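How I Plan a Soup Swap (and How You Can Too)

May 2022

I've been going to soup swaps since my friend Chukwuemeka Onuoha dragged me to one in January a few years back, and I've hosted my own ever since. If you've never been to one, it's like a cookie exchange but you go home with dinner for the week. Everybody makes one big pot of soup, freezes it in quart containers, and trades. I walked out of my first one with a peanut stew I still think about!

People keep asking me how to run one, so I finally sat down and typed it all up.

Pick your number

Six households is my favorite. Each one brings six quarts and leaves with six different quarts (well, five plus one of your own if you want it). I've gone up to ten and it got silly. Nobody has that much freezer.

Send the invite early, like three weeks out. Making six quarts takes a big pot and most of an afternoon, and people need a weekend to do it. In the invite I ask for three things: what soup you're making, what's in it, and anything you can't eat. Then I keep a running list and share it so we don't end up with four chilis. We ended up with four chilis once.

What freezes well

Bean soups, lentil soups, tomato soups, broth with shredded chicken, pretty much any curry. Go for it.

Potatoes get grainy. Cream can split, so leave it out and write "stir in half a cup of cream when you reheat" on the lid. Noodles turn to mush, so tape a little bag of dry ones on top. Same goes for rice, in my opinion, although my sister disagrees and she makes better soup than me.

Cool it down properly

Please don't put a giant hot pot straight in the fridge. Ladle the soup into shallow pans, or set the pot in a sink full of ice water and stir it now and then. You want it out of the pot and into the fridge within 2 hours. Once it's cold, fill your containers and leave an inch of space at the top, because soup expands and a popped lid makes an awful mess. Then freeze them overnight, flat and level.

Set up the tasting table

You can skip this, but it's my favorite part. I ask everyone to bring a little extra, not frozen, and we warm it up on the stove and taste before we trade. Shallow bowls are better than deep ones for this. The soup cools faster, and people take a few spoonfuls and don't fill up on the first thing they try.
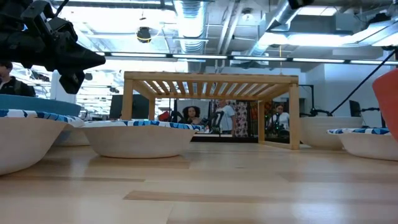 Shallow bowls on a wooden tabletop. Mixing patterned and plain is fine!

My dishes are all thrift store finds and not everything matches. If you're short, ask each guest to bring a couple of their own and put masking tape on the bottom with their name. Spoons too. You always need more spoons.

Do the swap

Draw numbers out of a hat. Number one picks a quart, then number two, and so on around until everything's gone. Before we start, each cook gets a minute to talk up their soup. This gets competitive in a good way. The whole trading part takes us 30 minutes, and that includes the bragging.

Labels

Put the name, the date, the full ingredient list, and reheating notes on every container. Use a real freezer label or painter's tape and a permanent marker. Write on it before it goes in the freezer, as ink won't stick to a frosty lid.

Getting it home

Tell people to bring a cooler or a couple of insulated grocery bags. If anyone has a long drive, I throw in an ice pack from my own freezer and tell them to bring it back next time. I'm still missing a few, so if you're reading this and you have my blue ones, you know who you are.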